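The Second Life of a Maple Board

By Snædís Bech

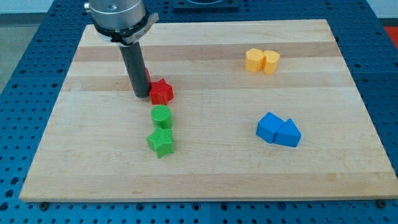
I learned to care about cutting boards from Kulap Kaewsai, who runs a two-room repair shop behind the old Merrick feed store and will talk about end grain until you have missed your bus. I went in last March to get a knife sharpened. I came out an hour later with a tin of board wax, a scrap of walnut and a new way of looking at every kitchen I've walked into since!

Most of us own a board and hardly think about it. It lives beside the toaster, gets wiped, goes gray, and one day there's a split at the corner and out it goes. Kulap can't stand this. "Three passes with the plane and it's new again," she told me, and then she did it, right there, on a board somebody had left in a box by her door. The shavings came up in long ribbons and the smell was wonderful, sweet and a bit like popcorn.

She gets in some 300 boards a year now. A few are heirlooms. Plenty are wedding presents that went through the dishwasher, the quickest way to ruin one (the glue lines swell, then they let go). She clamps, glues, planes and sands, then floods the wood with mineral oil and leaves it overnight on a rack over the radiator pipe.

Somkiat Khunthong and his daughter Kamonchanok have been sending her boards from their noodle place for years. They chop on thick rounds of tamarind, heavy as a paving stone, and Kamonchanok salts and scrapes them every night after closing. Somkiat showed me the dip in the middle of his oldest one. You could rest a soup bowl in it. He won't have it flattened. His wife's mother used it, he said, and the garlic knows where to go.

I asked all of them what a beginner should buy, and got an argument that lasted through two pots of tea. Kulap likes hard maple. Kamonchanok says get whatever is big enough, since small boards make people cut badly and grumpily. Hiu-tung Yau, who teaches the evening woodworking class in the next building, says make your own, and he means it. His students glue up their first board from offcuts, and by week four they're running their palms over it like it's a cat.

So I took the class. Mine is cherry and ash, a little thicker at one end, and I love it beyond reason. It took 33 strips and far too many clamps. Hiu-tung made me wet it and sand it again after I thought I was done, to knock down the fuzz the water raises, and he was right, it feels like river stone now.

Care is easy. Wash by hand, dry standing on edge, oil when it looks thirsty. Rub with half a lemon and coarse salt if you've been at the onions. Give the oil 20 minutes before you wipe off the extra, longer in winter.

Kulap still has that box by her door, and you can leave a board in it any afternoon before five.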